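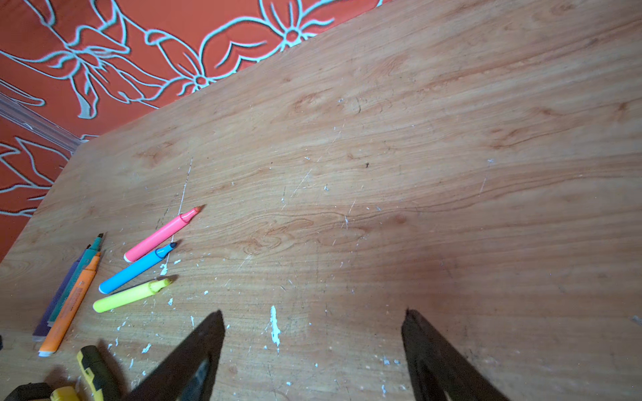
The Bevside Housing Association has completed the first phase of its program to train tenants in basic home repair. Unathi Sibiya, who has directed tenant services at the association since April, spoke with the Fleston Quarterly about the results so far and the plans for next year.

The association manages 2,050 homes in Fleston and the neighboring district of Junlow. Under the program, tenants attend evening classes on patching plaster, bleeding radiators and replacing tap washers. A total of 51 tenants finished the first course.

"We receive a large number of repair requests that take a tradesman ten minutes and a tenant three weeks of waiting," Sibiya said. "Most of those tenants told us they would gladly do the work themselves if someone showed them how."

Participation does not alter the association's legal duties. Gas, electrical and structural work remains with licensed contractors, and no tenant is required to attend. Sibiya described this point as the one raised most often at public meetings.

"People asked whether we were handing them our job," she said. "It was a fair question. The lease has not changed, and a tenant who reports a dripping tap will still have it repaired by us."

Graduates of the course may apply for a grant of up to $500 toward paint, filler and hand tools. Applications are reviewed by the Fourie Street office, and receipts must be submitted within four months. Sibiya acknowledged that the form had been too long in its original version. It has been reduced to a single page.

Asked about decorating rules, she confirmed that tenants may now choose their own wall colors without prior approval. The former policy allowed white and two shades of cream.

"I inherited a folder of letters on the subject of cream," Sibiya said. "Some of them were several years old and had never been answered. We have replied to all of them."

The second course will be held in Junlow, where the association has leased a ground-floor unit beside the library. Registration is open to any adult named on a lease, and places will be assigned in order of application.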